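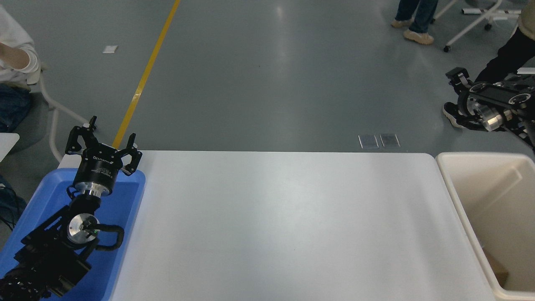 About Pagano

Pagano is a bookkeeping and payroll office for small businesses. Most of our clients are restaurants, repair shops, dental practices and family farms. We look after 260 of them at present, and the smallest is a one-person tailor.

Gualtiero Caputo started the office with Fulvio Russo after both had worked in the accounts department at Pestitz. They shared one desk and took on tax returns in the evenings. Payroll was added when several clients asked for it. It now makes up more than half of our work.

Each client has one bookkeeper and a second person who knows the account well enough to cover vacations. Calls are answered from 8 a.m. Messages left after 5 are returned the next working day.
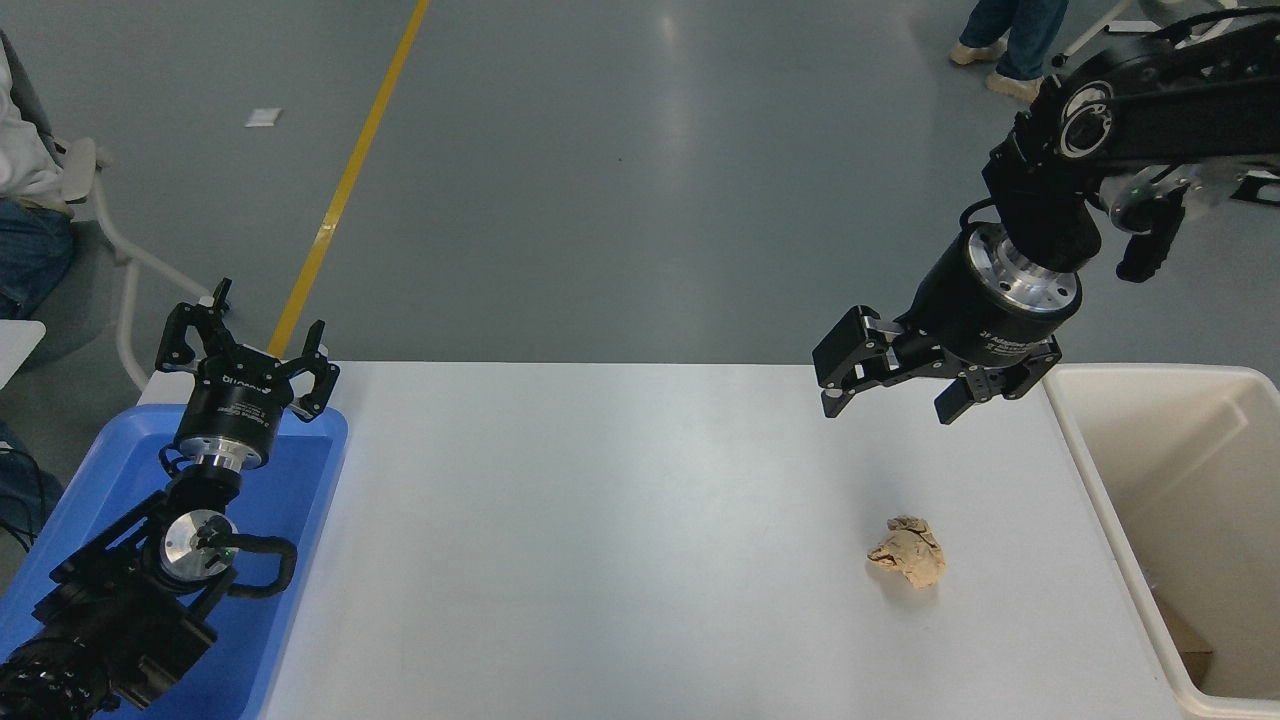
Senyo Fiadzo runs payroll. Evaristo Zuccaro handles sales tax and year-end filings, and Ezequiel Bautista sets up new clients, which usually means moving their records over from spreadsheets or paper. We have 16 people on staff.

Fees are monthly and fixed for the year. We review them in March and send the new rate in writing before it applies. Cleanup of past years is quoted separately. We do not sell insurance or investments.

The office is in Suite 211. Parking is behind the building, off the side street.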